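Budgeting for the second pair of grippers

Posted Wednesday, July 23, 2025
Filed under: Workshop / Robotics / Spending

The budget for the second pair of hand-held grippers was due in May and I finished it last night. The arms are a separate line and can wait until next year.

Kevico quoted for complete units, assembled and calibrated, with a lead time of 6 weeks. Veltarar sells the finger blocks and linkages as parts, and you supply your own screws and your own patience. On paper the parts route saves 157 pounds a pair. That figure leaves out assembly time, and it leaves out spares, which I have now put on their own line. Finger blocks are consumables and should be budgeted like printer ink.

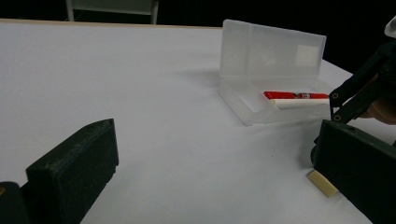 Small stationery is the cheapest part of the whole plan. Pens, erasers and boxes with lids cost next to nothing, and I have allowed 20 pounds for the year. The table covering is a bigger item than I expected – Marchal only sells it by the full roll.

Storage is where I went wrong last time. I bought two drives from Skendine and filled both before the first quarter was out. This time I have costed storage per hour of recording and added it to the running costs, where it belongs.

Still undecided: whether to pay for the Kevico service plan. It covers the linkage but excludes the fingers, so probably no.

Comments (3)

tinsnips: Does the Veltarar kit come with the screws now? Mine didn't.

Author: No, still separate. Order extra.

halfduplex: Worth asking Marchal for offcuts – they don't list them but I got a 2 metre piece that way.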